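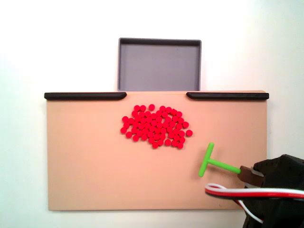

A beige panel with two black rails along its top edge.

Courses > Interiors and Materials > Unit 4 > Handout: Colour and Mood

Thursday, by Rianne Geerts
2 comments | 9 shares

Colour and mood: what the claims rest on

Read this before the tutorial. Bring one product brochure that makes a claim about colour and behaviour. Paint, flooring, office screens, anything will do as long as the claim is in writing.

1. The usual story

You've all heard it. Blue calms people down, red makes them hungry, green helps them think, and beige is "neutral", a word I'd like you to stop using until week six. These statements turn up in brochures, in council briefs and in student work, nearly always with no source attached. When there is a source, follow it. Quite often you'll land on another brochure.

I don't say colour has no effect on people. I say the effect is usually smaller and messier than the person selling the paint would like, and that most of the tests can't tell colour apart from brightness, novelty or plain expectation.

2. The Judthorpe survey

We'll work through this one in class. A fit-out firm, Flotar, repainted two floors of an office in Judthorpe and sent a questionnaire to the staff. It got 564 replies. The report says that people on the "warm neutral" floor were happier with their workplace than people on the white floor.

Some questions to ask before you believe it:

- Who chose which team sat on which floor? The report doesn't say.
- The warm floor also got new chairs. This is in a footnote on the second-last page.
- Staff were told about the colour scheme at a morning tea before they filled in the form. If I tell you a room is relaxing and then ask whether you feel relaxed, I've learned something about your manners.
- Satisfaction was measured once, in July, a fortnight after the painters left. Would it hold up in a year?
- The firm that wrote the survey also sold the paint.

A large number of replies doesn't fix any of this. A badly set-up comparison with 564 people in it is still badly set up – it just looks more serious in a chart.

3. A better attempt, still not great

Wilma Dierckx and Koen Van Leeuwen tried to do it properly with 200 students, putting each one at random in a beige or a white room and giving them the same proofreading task. They kept the light level at the desk the same in both rooms, a step most people skip. They found a slight difference in how pleasant people said the room was, and no difference in errors.

My grumbles: the task took only nine minutes, everyone was young, and they tested one beige. Which beige? Ask three paint shops for it and compare what you get. Under a cool lamp it can drift towards grey, and beside a pink curtain it may look green. A finding about "beige" is really a finding about one surface under one light, until someone repeats it elsewhere.

Sugeng Jugah did repeat it, using a darker shade he calls Somport, and the pleasantness result went away. He's careful to say this doesn't prove the first result wrong. I agree, though I notice which of the two papers gets quoted.

4. For the tutorial

Take your brochure claim and write half a page on it. State the claim in your own words, say what would have to be measured to support it, and name one other thing that could explain the same result. "More research is needed" will get no marks by itself. Tell me what research.

Reading: Martens, chapter 2, but skip the section on personality types. Rocío Urrego's notes on lighting and matching are on the course page and are much better on metamerism than I am.

Comments (2)

Koen Van Leeuwen: Fair on the nine minutes. We had the rooms for one afternoon.

Rocío Urrego: Lighting notes now have the missing diagram. Please download them again if you got them before Thursday.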